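Print this page
E-mail this page

Ticket: Dadora two-finger gripper drops or rotates star blocks during row sort
Opened by: Hajar Naciri, Olletholm bench
Status: open, waiting on Edalent

Setup. Board bolted at the front edge to the perforated table, eight blocks in two rows. Same pick list for both grippers, Hegazy and Dadora, on the same arm and controller. Closing force set to 20 N, approach speed 40 mm/s.

Symptom. Hegazy finished the list without a fault. Dadora stopped with "grip lost" 14 times, nearly always on a star. Cubes and cylinders were fine. The heart slipped once.

Tried so far:
- Recalibrated the camera to the table. No change.
- Swapped the finger pads left to right. No change.
- Raised force to 40 N. Fewer drops, but the star turns in the grip and lands crooked.
- Moved the approach angle so the pads close on two opposite notches. Worse. A five-pointed star has a point across from every notch, so one pad always meets a tip.
- Reduced closing speed in the controller. Faults down by half.

Logs. Finger position settles late on the Dadora. The controller reports "closed" before the current levels off, and the arm lifts on that signal. The Hegazy driver waits for current.

Workaround. Added a delay in the pick routine before the lift. Set to 2,000 ms for now, too long for normal use.

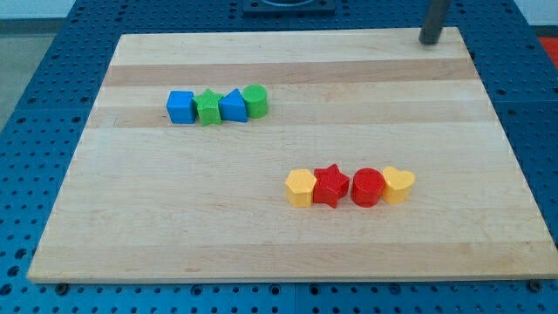

Question for Edalent: can the "closed" flag on the Dadora be tied to motor current in the driver, or does that need new firmware? Please reply with the parameter name if there is one. I will leave the delay in until then and rerun the stars at 20 N.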